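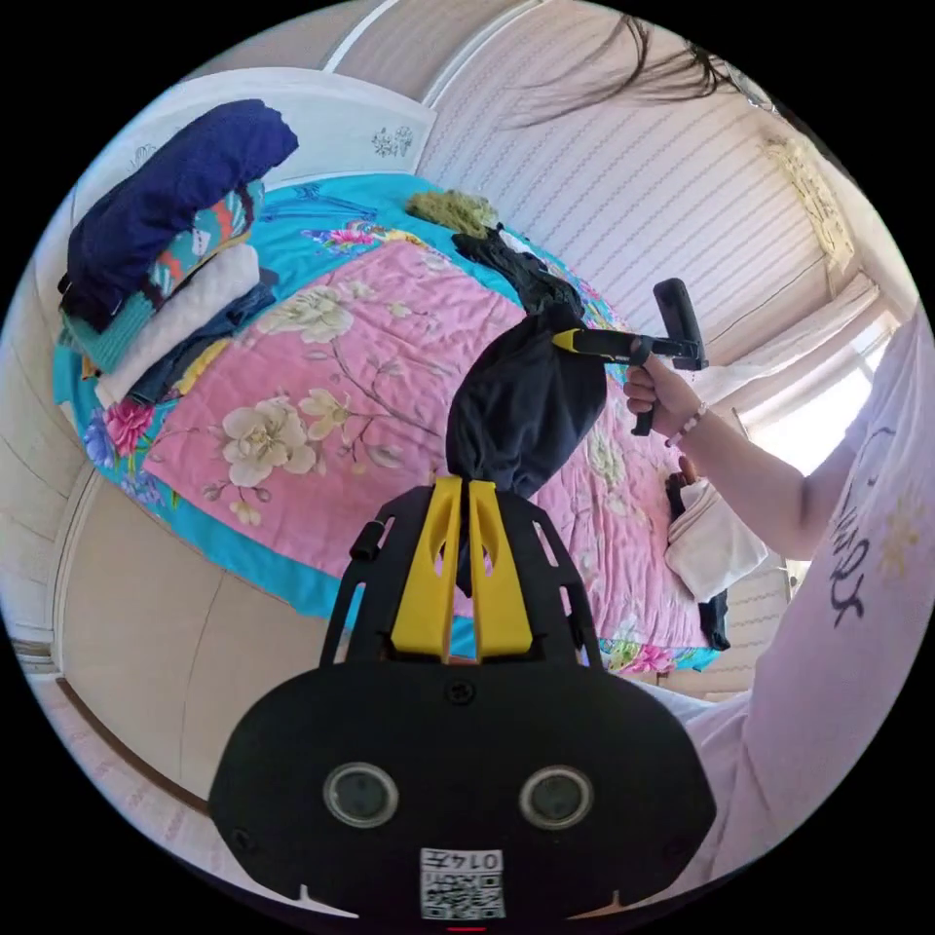
Opinion > Household > Textiles

10 Feb 2019
By the Mapplebeck textiles desk

The care label is the only technical document most people own for their clothes, and it is a poor one. It gives a wash temperature, a set of symbols for bleach, dryer and iron, and a fiber breakdown by percentage. It says nothing about fabric weight, expected shrinkage, or how fast the dye will fade. Take a dark navy garment, such as the one bunched up over the bed in the photo. Navy is a color on which fading shows early, and a buyer comparing two navy garments at the same price has no printed figure to compare. The label will give a temperature for both, and it will often be the same temperature.

My position is that labels should carry three further values: fabric weight in grams per square meter, shrinkage after five washes as a percentage, and a colorfastness grade. All three can be measured with ordinary laboratory equipment. Many mills already measure them and send the results to the brands that buy the cloth. The values are then dropped somewhere between the purchase order and the store.

The usual objection is cost. Draletti, which sews mid-price shirts and knitwear, added the three values to its labels in December. It had 474 styles in production at the time. For 112 of them the mill data was missing or out of date, and those fabrics had to be tested again. The rest needed only a change to the print file. The label grew by one line, and the sewing step did not change at all.

A second objection is that customers will not read the numbers. This is partly true and does not matter much. Few people read the energy figures on a refrigerator in full, but the figures still affect which models a store agrees to stock. A buyer for a chain who sees shrinkage of 7 percent printed on a sample will ask for a better fabric or a lower price.

The third objection is stronger. Home washing varies more than laboratory washing. Load size, water hardness, spin speed and detergent dose all move the result, and a garment that shrinks 2 percent in a test may shrink more in a hot dryer. I accept this. The answer is to print the test method beside the value, in the same type size, and to treat the number as a means of comparison between garments. It should not be sold as a promise about one garment in one machine.

Urkivley, a repair and resale shop in Flerkenside, keeps a log of the items it turns away. The log stands at 1,815 entries. The two largest categories are color loss and distortion at the side seams, well ahead of holes and broken zippers. Side seam distortion comes mostly from knit fabric that was not relaxed before cutting, and a shrinkage test would catch a good part of it. One shop's log is weak evidence for a whole market. It does at least record the right things.

I would leave the existing symbols alone. They are compact, they work across languages, and replacing them would take years. The added line can sit under the fiber content, where there is usually space. Brands that have the data should begin with fabric weight, the cheapest of the three to measure.

Comments

knitfast: Fabric weight alone would help a lot. I order online and can't tell a thin sweatshirt from a thick one.

rowan_t: You skipped pilling. For me that ends more sweaters than shrinkage does.

pressroom9: Five washes is too few for colorfastness. Some dark cottons hold up through ten and then drop off quickly.

millside: I cut the labels out because they itch. Put it on the hang tag as well.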